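Home – Diary – Builds – Patch notes – Links

December 8, 2024

Up too late again. Four ranked games, three losses, and the one win was because their jungler dropped at the first tower. Writing this down before I forget what I wanted to change. 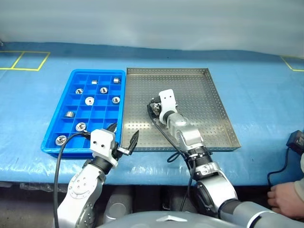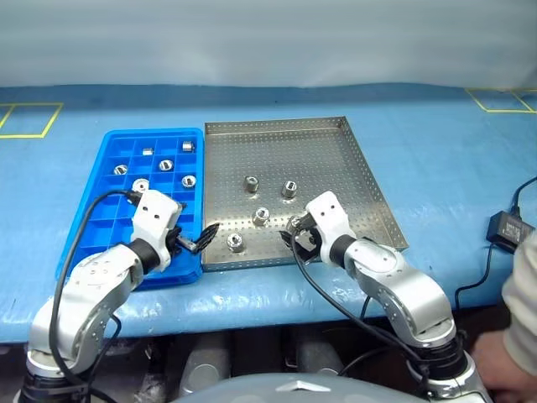 Blue tray on the left, metal tray on the right, in both.

Ustel after the patch

So they moved the root on Ustel from the second skill to the third. Fine on paper. In practice I keep pressing the wrong button and walking into their mage with nothing up. Muscle memory from all of November, gone. Died 33 seconds into the second game doing exactly that. Typed sorry, got a question mark back from my own support.

The root is longer now but the projectile is slower, and anybody with a dash just leaves. Best I got was throwing it at the choke by the river shrine where they can't see it come out of the brush. Landed it there twice. Missed it everywhere else, prety much.

Items. Was rushing Prinodlow Edge like always. 880 gold for the first piece and it gives no mana, so I'm back at base after every wave. Third game I took the mana boots first and it felt a lot better, slower to kill but I could stay in lane. Lost anyway. Not the boots' fault – we gave up the dragon pit for free while three of us were shopping.

Note to self: stop buying the ward stone late. Buy it on first back. Say it every week, never do it.

The Brarkley map

Still don't like it. The left lane is too long, and the camps respawn when the wave is already under the tower so you choose one or the other. I think the trick is clearing the small camp, then walking straight mid and skipping the big one until level 6. Tried it in game four and was a level up on their solo for most of it. That was the win, so maybe it's nothing. Try it again tomorow before deciding.

Also the fog on that map hides the tower range circle on my settings. Turned shadows to low, helps a bit. Frames still dip in team fights.

Signed up for the Vukčević Cup open bracket. No team yet, it pairs you with randoms. Need a second role and my support is terrible, so probably solo lane, some boring tank. Have to unlock one first – not enough coins, will do the daily quests.

Tomorrow: practice range, third skill only, until my hand gets it. No ranked before that. Then maybe one ranked. Bed.

Contact | Copyright 2024, all entries by the site owner | Back to top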